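Robotics for Technicians, Unit 4
Handout: notes from the open day at Eridlow, 25/03/2024

Read these notes before the lab write-up. They cover the pushing demonstration only. Humaira Chaudhry's talk on cell safety has its own sheet.

What the demo was for
The arm has no jaws. It moves blocks by pushing them with one long finger. A person types an instruction in everyday words, such as "move the red cylinder to the left edge," and the software picks the pushes. Willy Van Leeuwen said the system was trained on 1,840 recorded runs, and that 147 of those were set aside for testing. 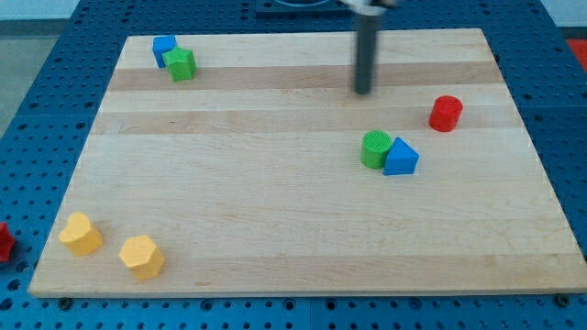

Fig. 1. Finger over the maple board, with blocks of several shapes and colors.

Color alone does not name a block. There are two green ones in Fig. 1, a star and a cylinder, so the instruction has to give the shape as well. Blocks that touch are a separate problem -- push one and its neighbor may move too.

Look also at the bolts along the front edge of the board. They act as stops and hold it in place.

For the write-up
Write 9 instructions for the layout in Fig. 1. Mark any that could be read two ways. For one of them, sketch where the finger should make contact and which way it should push. Hand in your sheets to Gudrun Hollmann.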